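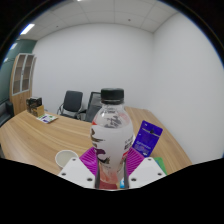 Identifying a drink bottle with a white label, and what to do about marks on a wood table

Posted by Holub547 in Kitchen and Table, 10 September 2024

I've got a plastic drink bottle left over from a shared lunch and I'd like to know what sort of drink it is before I offer it to anyone. Black screw cap, clear shoulders, white label most of the way round with brush-type writing and a dark brown and purple design, a bit of red here and there. The bottom of the bottle shows pinkish-red. The small print is no use to me because I can't read the language.

Second part, same table. It is a big light wooden one with a lot of grain and we don't use mats. I bought it from Havier in February and the leaflet only says "wipe with a damp cloth". If something pink gets spilt on it, will it stain? And is it all right to stand bottles straight from the fridge on it?

Dolia_1127

You won't get far going by the label design. Plenty of drinks have brush writing on them, from milky soft drinks to rice wine, and the alcoholic ones can look very much like the others. Use the camera translation on your phone and go round the label slowly. It doesn't cope well with curved plastic, so take a flat-on photo of one strip, turn the bottle a little and take the next. Look for a percentage with "alc" or "vol" near it. Until you have found out, I wouldn't give it to children. 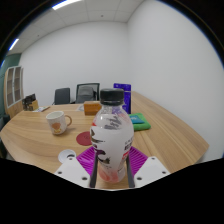

As for the pink at the bottom, it could be the drink or it could be the plastic, and the way to tell is to pour a little into a plain glass. If you do open it, check the date first. Don't shake it hard before you know whether it is fizzy.

On the table, it depends on the finish. Put one drop of water somewhere out of sight, underneath if you can reach, and leave it for ten minutes. If it stays as a bead the surface is sealed and a pink spill will wipe off as long as you get to it the same day. If it soaks in and goes dark, the wood is oiled or bare and it will mark.

gandmont_table

Just get coasters. We've had ours 3 years and every ring on it is from a cold bottle.

oldpinebench

Agree with the drop test. I'd add that cold bottles are worse than spills — you notice a spill, but the ring forms under the bottle while you're talking. Ours is oiled and I give it another thin coat twice a year, rubbed along the grain and wiped off after a quarter of an hour. For a pale ring that is already there, try a soft cloth and a little of the same oil before you go anywhere near sandpaper. Don't use the green scouring pads.

No idea about the drink, sorry.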